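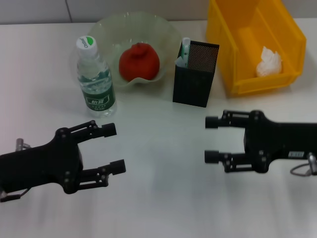

Dexter Lindqvist

The Corner Desk

The key to room 15 was at the front desk in an envelope with my sister's name on it. I showed my driver's license and explained that June couldn't get off work, and the man let me take it. He told me the building closed at six.

I had never been to my father's office. He took it after he retired from Bronow, where he had kept the books for most of his life. My mother called it the hideout. He rode the bus to Javgate four mornings a week, did people's taxes until lunch, and came home with the newspaper already read. Then in January he had the fall, and after the hospital he went to live with June in Sitport, and the rent kept going out of his account until she noticed it.

She had given me a list over the phone. The files were already gone. A woman from down the hall had boxed those up and sent them to the clients. What was left, June said, was just his things, and I should use my judgment.

I put my coat on the door handle and looked at his things. The table was white and cleaner than I expected. He had a bottle of water, a glass bowl with a wavy rim, a black pen holder, and one of those yellow stacking bins that people use for screws.

The bowl was my mother's. It used to sit on the sideboard with hard candy in it, and I had thought it was broken. I remembered being blamed for it. There was a single mandarin in it now, a bumpy one with a knob on top. The woman down the hall, I guessed. She had left one for him every week, June told me later, and had kept on doing it after he stopped coming in.

I ate half a sandwich standing up. Then I started with the yellow bin, which I thought would be easy.

All it had in it was a tissue. I didn't want to touch it, and then I did, and there was a key folded inside. It was small and flat, the kind that comes with a cash box. I looked around for what it might open.

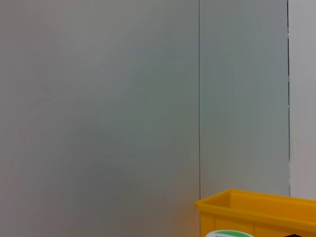
I ran my hand over the wall panels first, which was foolish. He wasn't a man who hid things in walls. He was a man who wrote the date on the bottom of a jar of mustard. I got down on my knees and looked under the table, and I pulled the heater away from the wall, and behind it was a gray metal cash box with dust on the lid.

The key fit. I sat on the floor to open it.

On top was a bank book from an account that had been closed when I was in high school. Under it was a stack of receipts held with a rubber band that snapped as soon as I pulled on it. They were from Jayawardena, the music store on the corner by our old house. Ten dollars, ten dollars, ten dollars. Each one had the month written across it in his square capitals. The last one said PAID IN FULL, and below that, 1137.

I knew what it was for. When I was eleven I wanted a clarinet, and a clarinet came, and my parents said an aunt had passed it on to us. I played it for two years. Then I quit and sold it to a boy at school for the price of a pair of sneakers. I remember telling my father about it at dinner. He asked me what I got for it, and I told him, and he said that seemed fair and passed the potatoes.

I put the receipts in order on the floor. It took a while, because a few of them had faded. He had still been paying when I sold it. He paid for more than a year after that.

A door closed somewhere down the hall. It was twenty to five. I got up and went back to packing, because the bus back to Sitport ran on the hour and I had to wrap the bowl. I used my scarf. The mandarin went into my coat pocket. I left the pen holder for last and then called June to ask about it. 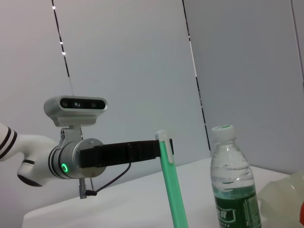
Throw them out if they're dry, June said, but try every one of them first, he'll ask.

So I tried them. I wrote on the back of the envelope from the front desk. I wrote my name, and when that got dull I wrote his. Two of them were dry. I put the rest in the yellow bin with the cash box beside it and carried everything out to the hall.

June was still on the line. I could hear her television. I asked her if she knew about the clarinet.

"What about it?" she said.

"That Aunt Carol didn't give it to us."

She was quiet for a second. "Aunt Carol didn't even like music," she said. "You really thought that?"

I told her I'd be on the five o'clock bus. I locked the door, and then I unlocked it again and went in for my coat.

He was awake when I got there. He wanted to know if I had turned off the heater, and I said it hadn't been on. I set the bowl on the tray in front of him and put the mandarin back in it. He looked at it for some time.

"You went behind the heater," he said.

"Yes."

He started to peel the mandarin. He was slow at it because of his wrist, and I let him do it himself. When he had it open he gave me the bigger half.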